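Trellden Residents' Advice Service
Household tips: preparing the home for a funeral gathering
Updated 5/14/23

When a death occurs in a household, relatives and neighbours may begin to call within hours. The following guidance is issued to families in the Trellden area who expect to receive visitors at home before or after a funeral. It deals with household matters only. Questions about registration, transport and permits should be put to the funeral director.

Receiving visitors

Clear the front room first. Move low tables and loose rugs to a bedroom and place chairs along the walls, with the firmest seats nearest the door for elderly callers. Leave a clear path to the toilet and to the kitchen. Shoes tend to gather on the step, where they are a hazard after dark, so a rack or a strip of matting should be put to one side of the entrance.

Set aside one place for coats and umbrellas. A rail in the hall is suitable. Where there is no rail, empty half a wardrobe and put out spare hangers before the first callers arrive. 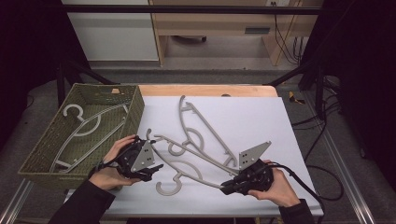
A condolence book should be placed on a small table away from food and drink, with two pens. Cards and envelopes containing money should be handed to one member of the family, who should write down the name of each giver on the same day. Lists made from memory a week later are seldom complete.

Mourning clothes

Dark clothing that has been stored for some time should be aired overnight. Brush wool in the direction of the nap. Candle wax must be left to harden and lifted with the back of a knife, after which the mark may be pressed with a warm iron through plain brown paper. Do not iron directly over wax. White shirts that have yellowed at the collar may be soaked for 40 minutes in warm water with washing soda, then washed as usual.

Pollen from lilies should never be rubbed or wetted. Lift it with sticky tape and place the garment in sunlight for an afternoon.

Tea and food

For an open house, allow 1000 ml of drinking water for every four callers, in addition to tea. An urn may be borrowed from the Soler Hall kitchen on payment of a returnable deposit. Keep it on a solid surface and tape the flex to the floor. Cooked rice should not stand at room temperature for more than one hour, and dishes brought by neighbours should be labelled with the owner's name on the base.

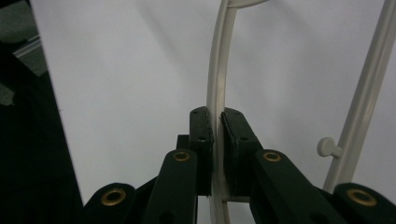 Gerance wrote to us that masking tape comes off in the wash, and that a laundry marker on a strip of cloth tied to the handle had brought every one of the family's pots home after the wake. We are content to recommend either method.

Flowers

Cut the stems of sprays and wreaths only where the florist's foam permits. Water the foam from the top, in the morning, and keep arrangements out of draughts. Ribbons and cards should be removed before flowers are passed on to a hospital or place of worship, and kept with the condolence book.

After the funeral

Hired chairs should be wiped, stacked and checked against the delivery note before collection. Return borrowed dishes within the week. Perishable food that cannot be eaten may be offered to the Floltamov Road kitchen, which accepts sealed items until noon.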